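Windgate students teach a gripper to sort by hand

WINDGATE -- A student project at the Harkovum workshop is trying to find out how much a robot can learn from watching people do a simple job with the same kind of fingers it has.

The project began in October as part of the school's automation class and is now a regular club activity. Students pick up small colored balls with hand-held grippers, carry them a short distance and put them down again. Each attempt is recorded. Later, the recordings will be used to train a robot arm to do the same task without a person guiding it.

The class had logged 254 attempts by the start of November 2020, according to instructor Shahzad Sial, who runs the workshop and set up the project. Of those, 139 were judged clean enough to keep. The rest had dropped balls, slow starts or places where the student's other hand got in the way.

"We throw out a lot," Sial said. "The students don't like that part, but they see why when they look back at the bad ones."

The balls are small and smooth, and they roll. Students said the hardest step is the approach, when the two fingers have to come down on either side of the ball without nudging it. Some of them draw lines on the work surface to have a mark to aim for.
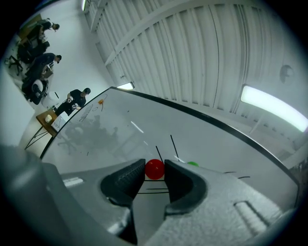 A red ball between the gripper's open fingers on the white tabletop at the Harkovum workshop.

The class has 13 students, most of them in their first year of the automation track. They work in short turns at the gripper and spend the rest of the period at their desks, checking recordings or writing up notes. Sial said he keeps the turns short on purpose. Tired hands make jerky motions, and jerky motions end up in the training data.

Two tasks are on the list for this term. The first is a straight pick and place on the tabletop. The second uses a whiteboard, where students work on an upright surface and handle a ball in each color, red and green. Sial said the upright version is meant to be harder. There is nothing to rest a wrist on, and a student has to hold the gripper up at arm's length through the whole attempt.

The whiteboard has also picked up some artwork along the way. One drawing of a toothy deep-sea fish, with a long line curving up from its head, has stayed on the board during practice.

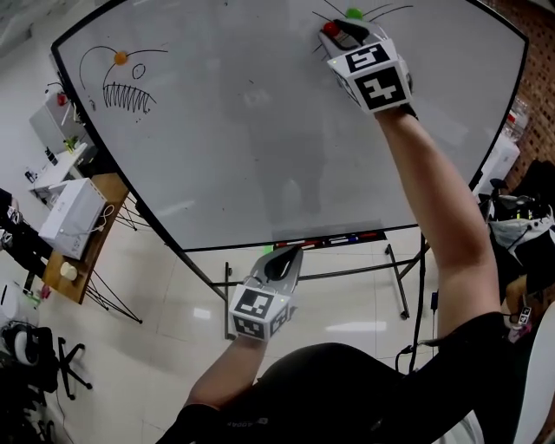 Practice at the whiteboard with a gripper in each hand. The raised one holds a red ball and a green ball.

Patterned markers on the grippers let the software work out where each one is and which way it is pointing. Early on, students kept turning the patterns away from the camera, and several days of work had to be done over. A written checklist now goes with every session. It covers the position of the markers, the state of the fingers, and whether the last person remembered to save.

The aim is to reach 300 usable attempts for each task before any training is done. Sial said he does not know if that will be enough. A similar project at Ballby last year used only the tabletop task, and the students there found that their arm did well in the middle of the table and poorly near the edges, where they had recorded very little.

The Windgate group has tried to plan for that. Starting positions are now written on slips of paper and drawn before each turn, and the far side of the table has to come up as often as the near side. Students had been putting the ball wherever it was easiest to reach.

Money for the grippers came from Lashari, a machine parts supplier in the area, which also paid for the class's storage drives. The company has asked for a short report at the end of the term but has no say in how the work is done, Sial said.

The students will present their results to the other automation classes when the term ends. They plan to show failed attempts along with the good ones, and to let visitors try the tabletop task for themselves. If the trained arm is not ready by then, the group will present the recordings and the checklist and carry the project into the spring.

Students who want to join the club for the spring term can sign up at the workshop. No programming experience is needed. New members start on the tabletop task and move to the whiteboard after they have a full set of clean attempts -- a rule the current members came up with themselves.

Recent items
Windgate automation track adds evening section
Ballby students rebuild conveyor for second-year course
Harkovum workshop changes its open hours
Lashari to take on two student trainees
Spring club sign-ups: what is open and where to go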